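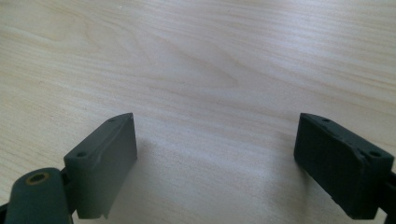
Flollileck Hand Demonstrations, release 2

Welcome, and thank you for taking an interest in our little collection! Flollileck holds 2205 demonstrations of everyday tabletop work, recorded by people carrying a hand-held gripper and doing the job themselves, at whatever pace felt natural to them. We started in July with far more modest plans, and it grew on us.

What you get

Each episode has the wrist video, the gripper opening over time and the estimated path of the tool. 1771 episodes are in the training split and the rest are held out. Please leave the held-out ones alone until you have something to test – we know how tempting it is to peek.

The tasks are the sort of thing you do without thinking: picking up a cup, folding a cloth, putting a lid back on a jar. Many episodes begin with the fingers open over bare tabletop, and we left those opening moments in, as some people find them handy for checking the gripper width signal. If you'd like them gone, set skip_idle to true in the loader.

Known problems

The path estimate can drift over plain surfaces with little texture to hold on to. Episodes where we noticed it carry the drift flag, but do look over your own selection too.

Finger wear was not tracked, so please don't read anything into scuffs or chips on the fingers.

Thanks

Sobia Jatoi and Babar Sethi did most of the recording, with great patience, and Cristian Ñahui wrote the loader. Questions and corrections are very welcome and go to Nusrat Siddiqui, who looks after the issue tracker.

Last updated 11/29/24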